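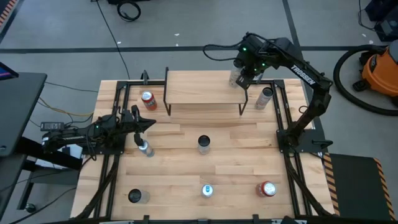 Flivari bench, both arms loaded: bottle on the left, clear cup on the right.

November, 4:10 pm. Shelf restocking, policy trained with the height jitter on. Maricica's theory is that the old one learned a single shelf-edge height and has been defending it ever since. New set is 142 demos, with 11 thrown out for fumbled handovers (9 of them mine, fine).

Left arm alone still beats left plus right. Two arms are better at waiting for each other than at stocking anything.
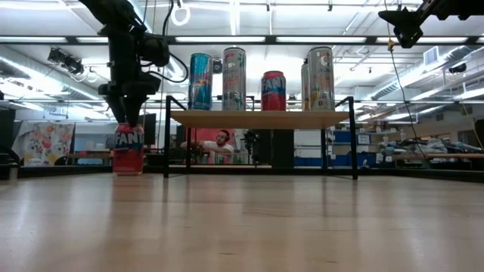 Grasp height is what I want to pin down before we touch the learning rate again. The policy picks a point from the wrist view and then sticks with it, whatever the can turns out to be. On the red Fanta the fingers close on the upper part, right up at the rim, and the tall cans on the shelf stick up well past the one Fanta there, so one fixed offset was never going to please everybody. Try 2 offsets tomorrow, same seed.

Despina wants the cups in the next batch too. Told her after the cans. She wrote "cups" on the board anyway.

To do: re-zero left wrist, rename the Estent logs, find the 4 mm hex key.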